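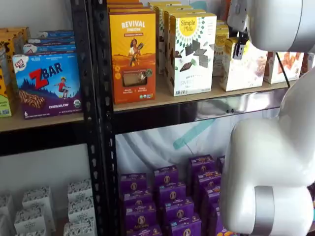

Slotted-post shelving, sold by some dealers as rack-and-board shelving, is a type of freestanding storage used in small grocery stores, stockrooms and home pantries. It consists of metal uprights punched along their length, crossbars, and loose or fixed boards. Black uprights with wooden boards are a common pairing for boxed dry goods such as crackers and snack bars, where upright cartons of Revival Einkorn or Simple Mills can share a level while smaller boxes are stacked flat nearby. Some units also carry a thin diagonal rod as a brace.

History

The origin of the type is disputed. The Purkero catalog claims the firm sold the first model for food retail, but the only evidence offered is an undated price list. A rival claim by Mudent rests on a drawing that shows no slots at all. Neither account has been checked by an outside source.

Load ratings

Makers usually quote a load per shelf. Fokitmont gives 80 pounds for its standard board, a number repeated on many dealer sites without any word on how it was measured. Boxed crackers rarely come near such a limit - their bulk fills a shelf long before their weight matters - so the rating says little about everyday grocery use.

Adjustment

Slots allow shelf height to be changed, and this is the feature most often advertised. How often owners use it is another matter. A survey of 39 shops in the Ghiță district found that 30 had never moved a board after the first setup. The survey was paid for by a seller of fixed shelving and should be read with that in mind.

Sales claims

Dealers often state that placing brands in solid blocks of color raises sales. The figure of 2,969 extra boxes a year, quoted in Mudent brochures, comes from a single store and has no comparison period.

See also: Pantry; Pegboard; Wire shelving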